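Plant Operator – Hydrogen and Utilities (two positions)

Cloutier Industrial Gases
Location: Palldale
Full-time, permanent, rotating shift
Competition number: 1495
Posted Monday, January 8, 2007

Cloutier Industrial Gases operates a steam methane reforming unit at Palldale and a cylinder filling depot at Dondidmont. The reformer supplies hydrogen by pipeline to the Esine refinery next door and by tube trailer to smaller customers across the region. The second compressor train at Palldale goes into service in June, and we are hiring two operators now so that both can finish training before start-up.

The positions report to the shift supervisor. There are five shift crews, and the new operators will each be assigned to one after the classroom portion of training is done. We will ask about your crew preference, but we can't promise it.

What the work is

You will split your time between the control room and the field. On a normal shift, one operator sits at the panel and the other makes rounds, and you trade places halfway through. The panel operator watches reformer temperatures, steam-to-carbon ratio, the purification beds and pipeline pressure to Esine. The field operator takes readings, checks pumps and fans, draws samples, lines up equipment and isolates it for the maintenance trades.

Regular duties include:

Starting up, running and shutting down the reformer, boiler and compressors according to written procedures
Taking water and gas samples and running the routine boiler water tests in the shift lab
Filling tube trailers and checking the paperwork with the driver before release
Issuing safe work permits and doing the gas tests that go with them
Applying lockouts and walking them down with the trade involved
Keeping the shift log current and handing over face to face at the end of shift
Responding to alarms and upsets, including calls from the Esine control room about changes in demand
Snow and ice clearing around ladders, stairs and valve stations in winter
General housekeeping in your area

Operators also take turns on the site emergency response team. Training for this is provided and is done on paid time. You will need to pass a respirator fit test and stay clean-shaven where the mask seals.

Maintenance shutdowns happen once a year, normally in the fall. Vacation is restricted during the shutdown and you should expect extra shifts. Overtime is paid under the site agreement.

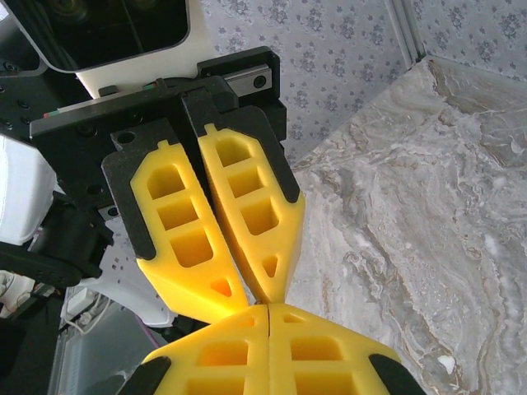 Yellow gripper fingers, tip to tip.

What you need

A Fourth Class Power Engineering certificate is the minimum. Preference will be given to applicants who hold a Third Class certificate or are partway through the Third Class papers. If your certificate was issued in another province, tell us in your letter whether you have started the transfer.

You also need:

Grade 12 or equivalent
A valid driver's licence and your own way of getting to the plant – there is no bus to Palldale on nights or weekends
Ability to climb ladders and work at heights in all weather
Ability to wear breathing apparatus
Enough comfort with computers to use a distributed control system and enter readings in a spreadsheet
Clear written and spoken English for the log and the radio

Experience in a refinery, ammonia plant, pulp mill, heating plant or gas plant will be considered an asset. So will time spent with reciprocating compressors. We will consider recent graduates of a power engineering program if they have finished their steam time.

Candidates who are offered a position must pass a pre-employment medical, which includes hearing, vision and lung function. We will book the appointment and pay for it. The offer is also subject to reference checks.

Training

The program for new operators runs 16 weeks. The first part is in the classroom at Palldale on day shift, Monday to Friday, and covers the process, the permit system, hydrogen safety and emergency procedures. After that you go onto shift alongside a qualified operator and work through a field checklist, then a panel checklist. There is a written test and a walk-through with the supervisor for each area. You will not be left to run an area alone until you are signed off on it.

One of those weeks is spent at Dondidmont learning cylinder and trailer filling. The company pays mileage from Palldale and a meal allowance. If you live closer to Dondidmont you may go there directly.

Operators who want to move up to Third or Second Class are supported. Exam fees and textbooks are reimbursed once you pass the paper, and you may write exams on paid time if they fall on a scheduled shift.

Hours and pay

Shifts are twelve hours, days and nights, on a rotating schedule that includes weekends and statutory holidays. Shift change is at the panel, and you are expected in the control room, changed and ready, in time for handover.

Wages are set by the site agreement and depend on certificate class and sign-offs. The current wage schedule will be sent to anyone invited to an interview. There is a shift premium for nights and weekends. Benefits start after the probation period and include extended health, dental, life insurance, long-term disability and a company pension plan. Coveralls and prescription safety glasses are supplied, and there is a yearly boot allowance.

Relocation assistance is not available for these positions.

How to apply

Send a cover letter and resumé, with a copy of your power engineering certificate, by mail or fax to Human Resources at the Palldale plant office. You can also drop off an application at the gatehouse during the day. Please put the competition number on the first page. Applications without a copy of the certificate will not be considered.

In your letter, tell us:

What class of certificate you hold and which papers you have written toward the next one
What equipment you have operated and for how long
The earliest date you could start
Whether you have worked rotating shifts before

If you applied for the operator opening last year you need to apply again, as we have not kept those applications in the file.

Shortlisted applicants will be called for an interview and a short written test on basic steam and process knowledge. Calculators are supplied. Interviews are held at the plant and include a tour of the unit, so wear long sleeves, long pants and flat closed shoes. Hard hats and glasses will be lent to you at the gate. Leave lighters, matches and cell phones in your vehicle.

The competition will stay open until both positions are filled. We thank everyone who applies – only those selected for an interview will be contacted.

Cloutier Industrial Gases is an equal opportunity employer. If you need an accommodation for the interview or test, let Human Resources know when they call.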